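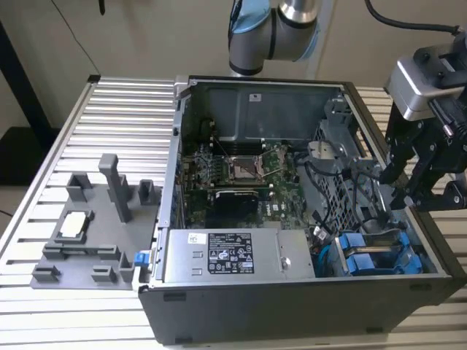

**FOR IMMEDIATE RELEASE**

**Mackay, 5/19/19**

**Udotier puts money aside for a second Gikum bench, and we're showing our sums**

Hello from Udotier! I'm Mahsa Zamani, I run the workshop, and I've been handed the job of writing our release (the last one was so stiff that my own mum couldn't tell me what we were announcing). So I'll get the announcement in early. Udotier will buy a second Gikum bench for our computer refurbishing workshop in Mackay, paid for out of next year's equipment budget, with the order going in next February. We're also opening up our buying plan to any other small repair business that wants to read it, free, and I'd love you to pinch whatever is useful.

A Gikum bench, for anyone who hasn't heard me go on about it at a barbecue, is a slotted aluminium work table with two robot arms, a printed tray for small parts and a wrist full of cables that I've learned to respect. It's put together for us by Drendska, who also did the first one. We use it on desktop towers. Office machines come in by the pallet when a lease runs out, and somebody has to open each one, sort the processor and the memory, check the drives and decide what the box is worth. People are very good at that. They're also very tired of it by Thursday.

**What we're buying**

The second bench will match the first as closely as we can manage. Same table, same arms, same style of gripper. I did have a wander through the shinier choices, and there's a version with a bigger table that I still think about, but Morag Baxter, who looks after our money, asked me one question: how many of our spare fingers would fit it? None of them would. So we're sticking with what we've got, and the spares shelf can serve both.

The order covers:

- two arms with their stands and controllers
- one slotted table, with clamps
- grippers, plus a spare set of fingers for each
- a fixed camera and its mount
- Drendska's set-up and training time on site
- a printer of our own for making trays

That last one is the bit I fought for! With the first bench we sent out for every printed tray. A tray sounds like nothing much, a flat grey plate with some blocks and pockets on it, but the pocket has to suit the part, and the parts keep changing on us. Every time we took on a new model of tower we'd sketch a tray, send it away, wait, find that one block was in the way of the case, and send it away again. The printing itself was cheap. The waiting was where our money went, and it never showed up on an invoice, so for ages it never showed up in the budget either.

**How we got the first one wrong**

I'd rather tell you this than have you find it out with your own cheque book. When we bought the first bench we budgeted for the arms. That was pretty much it. We had 3 quotes on the table, we lined up the price of the arms in each, and we picked from there.

What we'd left out was everything the arms touch. Fingers wear. Drive carriers have little latches, every maker does them differently, and a finger shape that's lovely on one will slip off the next. Cables get in the way in a used tower, they loop all over the place, and we needed a lot of practice time before anyone was happy to let an arm near a socket with its lever up. Those contacts bend if you look at them sideways. One ruined board doesn't hurt much, but a box of them does, and there was no line in our plan for boards we'd wreck while learning.

We also forgot power points. I'm not kidding. The bench arrived and the only free outlet was behind the drinks fridge.

So the new plan has a line for parts we expect to spoil, a line for fingers, a line for the electrician and a line Morag calls "Mahsa's surprises", which I've decided to take as a compliment.

**The plan, in plain terms**

We've split the spend into 3 payments. A deposit goes to Drendska with the order, a second payment falls due when the bench is delivered, and the last one is held back until the bench has done a full week of our own towers, with our own people running it. Drendska agreed to that without any fuss and I want to thank them for it in public. If you're buying your first bench, ask for the same thing. A demo on a clean, new machine in somebody's showroom is nice to watch, but it won't tell you how the arm goes with a case that's sat under a desk in a sugar mill office.

Lead time is 13 weeks from deposit to delivery. We've booked the floor space, the electrician and the training days against that, and I've told our customers not to expect any extra volume from us until the second bench has settled in. I'd much prefer to be early with good news.

Running costs are in there too. Our first go at a budget stopped on the day the truck turned up, which Morag now brings up at every planning meeting. The new one keeps going: fingers, printer filament, cable covers, a yearly service, and staff hours for changing over between models. Staff hours are the big one. If your workshop sees a different tower every day, you'll spend a lot of your time swapping trays and teaching positions, and you might find that a person with a good screwdriver is still your best buy. We batch our work by model, so the sums come out differently for us.

**What about jobs?**

I get asked this more than anything else, fair enough too. Nobody at Udotier is losing a job over the second bench. The people who run the first one are the same people who used to strip towers by hand, and they'll be training the next lot. What they've told me is that they want less lifting and more of the fault-finding work, and that's where we're pointing the extra hours. We've put their training in the equipment budget itself, so it can't be quietly trimmed later as something separate. If you take one idea from our plan, I'd be pleased if it was that one.

"I signed off on this because it has the dull things in it," says Morag Baxter. "The first version was a wish list with a total at the bottom. In this one I can see what the bench costs us when it's working, and I can see what it costs us when it's sitting there waiting for a tray. I asked for that second number for a long time."

(She did. She really did.)

**Want a copy?**

The Udotier buying plan comes as a spreadsheet with our notes left in the margins, crossings-out and all. It has the full list of lines we use, the questions we put to suppliers, the payment terms and a page for working out how much of your week goes on changeovers. We've taken out the prices, seeing as those are between us and Drendska, but the blanks are there for you to fill in with your own quotes.

It's written for repair and refurbishing shops with a single bench or none yet. If you've got a whole hall of these things you'll probably find it a bit basic, though you're welcome to have a read and tell me what I've missed! I've already had one reader write back about insurance, and she was right, so there's an insurance line now.

We're also happy to have people through the workshop to see the first bench on the job. Small groups only, closed shoes please, and give us some notice so we can make sure it's a tower day and that somebody's free to talk you through it. Bring your awkward questions about money. Those are the ones I like best, and Morag has promised to come down from the office and answer the ones I can't.

**Getting in touch**

For the buying plan, a visit or a chat about any of the above, ask for Mahsa Zamani at the Udotier workshop in Mackay. Questions about budgets and payment terms can go to Morag Baxter at the same place. Leave a message if I don't pick up, as I can't hear the phone when the compressor's running.

**About Udotier**

Udotier takes in used office computers, tests and repairs them, and sells them on with a warranty. Machines that can't be saved are stripped for parts. We're based in Mackay and we work for schools, local businesses and anyone who turns up at the roller door with a tower under their arm.

ENDS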